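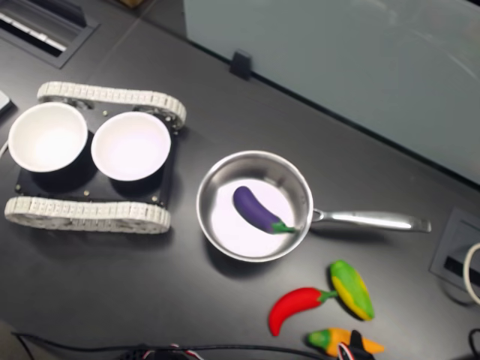
Desk grommets are specified late and used badly. In most furniture schedules I have reviewed, the cable opening is treated as an accessory, somewhere after the edge banding and before the glides, and its position is inherited from whatever the last project used. The result is a work surface with two openings that few people route anything through. The dark gray top here is typical: two grommets recessed into the desk, and three cables trailing along the edges of the work area anyway, with a frying pan and a toy eggplant in the middle where the useful area is. What people put in the middle of a desk varies. The cables along the edges hardly vary at all.

My position is that the fixed round grommet should be dropped from the default specification for shared tables, and that a continuous slot at the rear edge should replace it.

The argument for the grommet is well known. It is cheap, it can be drilled on any machine with a standard bit, and the cover hides an imperfect cut. Murray Tamihana, who has run procurement for longer than I have written about it, made the case to me in May in more or less those terms, and added that a slot weakens the panel. He is correct on the first three points. On the fourth he is correct only if the slot is cut through the panel. A slot formed by holding the top 31 mm forward of a rear rail removes no material at all, and the panel keeps its full section.

The argument against the grommet is one of geometry. A round opening serves the equipment directly beside it. Equipment anywhere else needs a cable long enough to reach the opening, and a cable crossing the surface to get there takes up space that the opening was meant to free. Given the choice, a user takes the shorter path, which on most tables is straight over the nearest edge. The cable is then exposed to knees and chair arms and to whatever is being carried past. A better cover will not fix this, and neither will a brush insert.

There is also the matter of plug size. The openings on the older Prornik tables in our building accept one power plug at a time, inserted at an angle. Once a cable is through, it tends to stay there. We replaced 13 of those tables last year and I went through the undersides before they left. Several had adapters hanging from the grommet by their own leads, carrying a load that no cable is rated to carry. A plug that is awkward to withdraw will be left in place long after the device it served has gone.

Seija Rissanen raised a fair objection when I circulated an earlier version of this. A rear slot assumes the table has a rear. Tables that are approached from every side have no such edge, and a slot down the center line divides the surface in 2 for anyone who needs to lay out something large. I accept this. For a table of that kind I would still take a center channel with a lift-out cover over a pair of fixed holes - the cover restores the surface when it is shut, and a grommet cap never quite does. A cap sits proud or it sits low. Either way a sheet of paper finds it, and small parts find it sooner.

Surface color deserves a brief mention, as it is often raised in the same meeting. Dark tops are chosen in part to hide cables, and black cable on a dark gray top is indeed less noticeable. I consider this a defect. A cable that is hard to see is easier to catch with a sleeve or a pan handle. If leads must cross the surface, they should contrast with it.

Cost is the last point and the one most often misreported. The Tritico rail system we priced was more expensive per table than two drilled holes with caps, as expected. The quotation for the grommet version did not include the adhesive clips, the sleeves, or the 3 hours a technician spent fixing them under the first row. With those entered, the difference was small enough that Babatunde Adeleke approved the rail version without a second meeting. The clips on the first row have since begun to come away from the underside, and the replacement clips are being charged to maintenance, where the furniture budget does not see them.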